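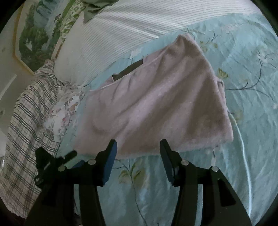 I have wanted to see the Nistevus workshop in Tirncombe since I first heard they fold laundry there all day long, and in July they finally opened the doors to anyone who signed up. I signed up within the hour. My sister thinks this is a strange way to spend a vacation day, but she came along for the drive and ended up asking more questions than I did!

You enter through the loading side of an old furniture warehouse, get a visitor sticker, and wait next to a rack of donated bedding. Our group was small enough that we could all stand around one bench. Senad Vidmar met us there with a hand-held gripper already opened up in front of him, and he started talking before the last people had their coats off.

The tool is called the Nevier. A person carries it in one hand and works the fingers, and the camera mounted on it records what the fingers do. Those recordings go into training a folding cell at the far end of the building, so the two have to match: same fingers, same pads, same opening. Most of the upkeep they do is about that match, and I could have listened to it all afternoon.

He began with the pads. These are the soft strips on the inner faces of the fingers, and they are what holds the cloth. They pick up lint like you wouldn't believe. Fuzzy knits are the worst, then fleece, then towels. Senad wipes them with a damp lint-free cloth between sets and lets them dry fully before the next garment. When a pad goes shiny he swaps it, always both sides together. He let one of us peel off an old one (not me, sadly) and showed how the adhesive comes away with a plastic scraper and a little patience. No metal blades near the finger, he was firm on that.

Next came the pivots. The fingers move on pins, and if one side gets stiff, the tips stop meeting in the middle. His test is so simple: close the gripper on a strip of paper and tug. If the paper twists as it comes out, one finger is arriving early. He does this at the start of the shift and again after lunch. On the one we looked at the paper twisted a tiny bit, so he backed off a screw, brushed thread fluff out of the linkage, snugged it up again and handed the strip to a boy in our group to try. Straight out. The boy did it 3 more times.

The last job on the bench was the camera. Before each session they check that both fingertips show in the view and that the lens is clean, then record a short clip of a printed card. Senad has a drawer of these cards. The corners get chewed up, and a bent card is no good for checking anything.

After that Custódio Falcão walked us down to the cell itself, which everybody calls Brabec. I loved this part. It stands behind a clear screen, a single arm over a padded table, with the same fingers we had just been handling. The table cover changes through the day, plain in the morning and patterned later on, and that surprised me until he pointed out that real beds have flowers and stripes and blankets all over them.

Brabec had done 728 folds since its last full service, and the number is written in grease pencil on the screen next to the date of the next one. At a full service they take the fingers off, check every cable for rubbing, and run the arm slowly through its whole range with no cloth. It takes 30 minutes if nothing is wrong. Custódio has a laminated sheet with 11 lines on it, and he ticks them off out loud, so we got to hear the first few.

Then we watched it fold. A T-shirt went nicely. A hooded sweatshirt did not, the hood slid off the side and took a sleeve with it, and Custódio just reached for the stop button, waited for the light, opened the screen and laid it out again. The second go was better. People clapped.

A few practical notes if you go. Parking is on the gravel across the road, and the warehouse is chilly even in summer. Wear closed shoes or you'll be kept behind the yellow line. There is coffee, and it was good coffee. Ask to try the paper strip test, they're happy to let you, and get to the bench early so you can stand on Senad's left, where you can see the pins move.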